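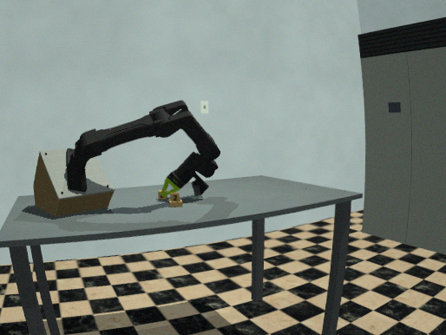

Simulator update: the Emetti contact fault

Users of the Clestier block-stacking task should stop training on version 4 until the patch is out. A fault in the contact settings lets the gripper push its fingertips into the tabletop without raising a collision flag. The run carries on, the log stays clean, and the policy learns that pressing hard on the table costs nothing.

The problem came to light in October 2024, when a policy trained in Emetti was moved to the real arm at Wemum. It had passed 700 of 800 test runs in simulation. On hardware it drove the fingers into the bench on the second attempt and tripped the force limit. The arm stopped as it should. No one was near it, but one finger mount cracked and had to be replaced.
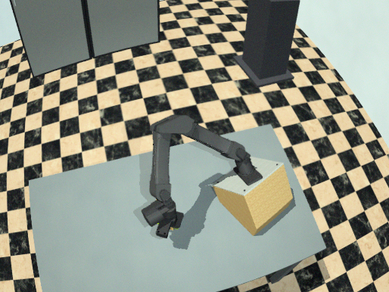

The cause was a contact margin changed in April to speed up the solver. With the new value, a slow downward move could slip under the threshold at which a table strike is counted. Poses with the gripper low on the tabletop, close to the surface or on it, are the ones to look at when you go back through old runs. The arm makes a tall arch in that position and nothing in its outline tells you how much force is at the fingertips - you need the contact log replayed with the old margin.

The Aliyu replay script does this and takes 2 arguments, the run folder and the margin. Please don't send any policy trained on version 4 to hardware before it has been replayed. Older checkpoints are not affected. The patch restores the previous margin and adds a hard stop on table contact, with the limit set in the task file.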